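The planner cost 60 dollars, and she bought it in January from the stationery shop in Ditdale. It had a linen cover and a page for every day. She filled in two of them.

By summer it was under the bread bin. She found it while looking for the warranty on the kettle, a Gerkider that had quit that morning, and sat down on the kitchen floor to read what she had wanted. Run before work. Paint the hall green. Call Clulunbridge about the room. 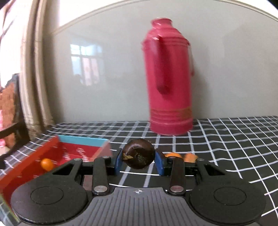

*Small, round and brown.*

The hall was still white. She had never called about the room.

She turned to the next clean page and wrote the date, 2018-07-16, over the printed one. Then she wrote "hall" and nothing else. The paint shop closed at six. She took her keys and the cover sample — the green one, with the corner bent — and left the kettle in the sink.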